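Search this site
Type and press enter

Desteo Newsletter
Thursday, July 18, 2024

Flower task reaches 432 recordings

The household handling project at Desteo has passed 432 usable recordings for the flower task, in which the arm picks up flowers and puts them in a vase. We started collecting in June. The target is 796, and we will stop there and train before deciding whether more are needed.

An operator guides the arm through each attempt. We save the camera video, the joint positions and the gripper opening. A recording counts as usable if the flowers end up in the vase and stay there when the gripper lets go. Attempts with a dropped stem go in a separate folder. Vainio has asked for those too, for its work on recovery after a failed grasp.

The layout of the table changes between sets. We move the vase, swap the cloth and put other household items nearby so the system does not learn one arrangement by heart. Patterned cloths have been the hardest for the first model, which was trained on plain ones and tended to reach for printed leaves.

Bouquets are slower than single stems. The operator has to close on the stems without crushing the heads, and the leaves hide a good part of what the gripper is holding. We now allow 18 recordings per set before a break, as quality dropped in longer sets. 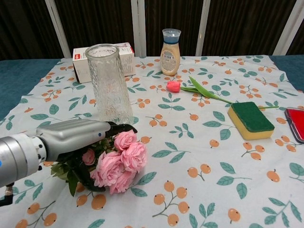
The gripper on a bunch of pink roses, with the glass vase behind.

Labeling is done in Vomico. Each recording is split into reach, grasp, lift, place and release, and 2 people check every split. The first batch goes to Wemitz when labeling is finished.

Comments (3)

Do you keep the attempts where the operator changes their grip partway through? We threw ours out and regretted it.

Would like to see the labeling guide if it can be shared.

What happens with stems that are longer than the vase is tall? Ours tip over every time.

Related items
Choosing cloths for the table sets
Labeling in Vomico: grasp or lift?
Notes from the Wemitz visit
Sponge task: first results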